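The Button Drawer

Smaranda Tănase keeps her push buttons in a dentist's cabinet. It has shallow steel drawers that were made for picks and mirrors, and it stands against the back wall of her repair shop in Mundport, between a drill press and a sink. The drawers are sorted by color. Green takes up one and a half. Red takes up four.

"People break the red ones," she says. "They hit them with the heel of the hand. They hit them with a wrench. Then they bring me the whole panel and tell me it just stopped working."

Tănase repairs control panels for small businesses. Her customers run bakeries, sawmills, car washes, a cider press and two carousels. Most of their machines are older than the people who operate them, and most of the faults are not in the motor or the wiring. They are in the part that gets touched all day.

She started at Crăciun, a family firm that built dough mixers until its last owner retired. She was hired to sweep and was soon moved to the bench, where she assembled button stations. A station is a box with a few holes in it, a button in each hole, and wires coming out the back. She put together 21 of them on a good day. When the firm closed she bought the leftover stock, which came to 378 buttons and a barrel of locking rings, and drove it home in a borrowed van.

Some of that stock is still in the cabinet. She pulls out a drawer and picks through it with one finger, and the caps click against each other like checkers.

An industrial push button is usually made of two main parts. The front part is called the operator. It is the cap and the stem, with a collar that sits against the panel. The back part is the contact block, which holds the metal contacts that open or close when the stem moves. On many designs the two halves can be separated, so a worn block can be replaced without touching the front.

The front is what customers care about. A man from a sawmill once returned a button that tested perfectly because the cap was the wrong shape. He had worked with a domed cap for years and the flat one felt dead to him. Tănase found him a domed one. She charged him seven dollars and considers it a fair price for a week without phone calls.

The mushroom cap is the one most people can picture. It is wider than its stem, so it can be struck with a palm, an elbow or a hip. In red it is widely used for stopping a machine in an emergency, often with a yellow background behind it. Many emergency types stay down once they are hit and have to be twisted or pulled before the machine can be started again. The restart is then a separate step, done by somebody who has had a moment to look around.

Yellow and orange caps are harder to generalize about. On the panels that come through the shop they have meant reset, reverse, rinse and, on one carousel, music. Tănase does not change them. If the operators have learned that orange means music, then orange goes back in the same hole.

Her bench gets cleared every evening, but by ten in the morning it is covered again. She works on one panel at a time and lays the parts out in the order they came off. The caps get wiped with dish soap and warm water. She is against solvents – they can turn plastic cloudy, and a cloudy cap looks broken even when it is new. Flour is the worst dirt, she says, worse than grease, and sugar is close behind.

The contact blocks get more attention. She presses each one slowly while a meter is clipped to it and listens for the click. A good block makes the same sound every time. If it sounds different on the third press she sets it aside, even when the meter is satisfied. Her apprentice thinks this is superstition. He sets them aside too. 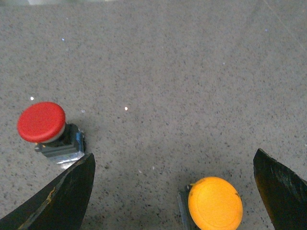 Can a red mushroom button be used for an ordinary stop?

It depends on the machine and on local rules, but Tănase advises against it. She likes to keep that shape and color for emergencies, so that a person who has never seen the panel before knows what to hit. For the everyday stop she fits a small flat button.

New buttons are easy to buy. The trouble is the hole. Older panels were often drilled to sizes that no longer match what is in the catalogs, and a modern collar will either rattle in them or refuse to go in. Tănase has a box of adapter rings turned by a machinist in Gullbridge, and for the really odd ones she cuts a new front plate.

Elto is the name on the panel she has in the vise this month. It belongs to the cider press, and the press has to be running by October. Two of its buttons are original. The third is a doorbell, painted green, which somebody screwed on from the outside. It has worked for years. The owner has asked whether it could stay.

Tănase has told him no and ordered the proper part. The doorbell will go into the cabinet, in the second green drawer, where there is room.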